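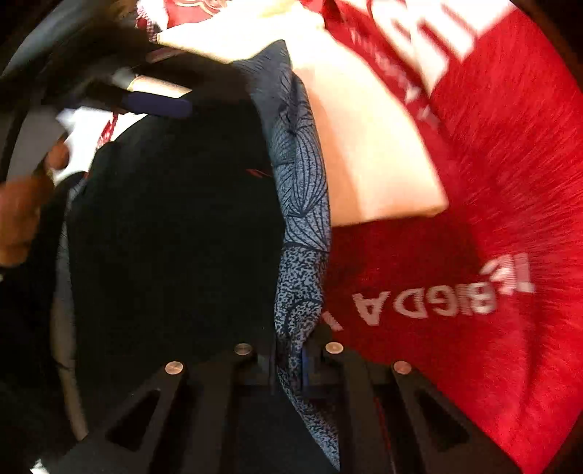 A hand-held gripper over a pile of clothes, red t-shirt on the right.

Plenden starts second round of laundry recordings

8 Nov 2019 -- Plenden has begun a second round of recordings for its clothes-sorting project, this time in 16 homes across Millow. The first round, back in February, was done in 2 homes and a workshop.

People taking part pick up their own clothes with a hand-held gripper and drop them in a basket, one piece at a time. Each pickup is saved as a short clip. Goal is 100 clips per home, mixed loads only, no folding yet.

"Shirts are easy, straps are awful," said Ladan Naseri, who runs the recordings. "We want the tangled stuff. Please dont tidy up first."

The learning system is being trained by Dilruba Barua's group at Mridha. Its last version got hold of a single garment in 62 percent of tries -- the rest were misses, or two things at once. Dark clothes on dark clothes still the worst case, Barua said.

Clips get checked by hand before they go in. Bad grabs are kept and labled as such.

Sign-up for the Millow homes is closed. A waiting list is open at the Plenden front desk, ask for Wubit Abdella.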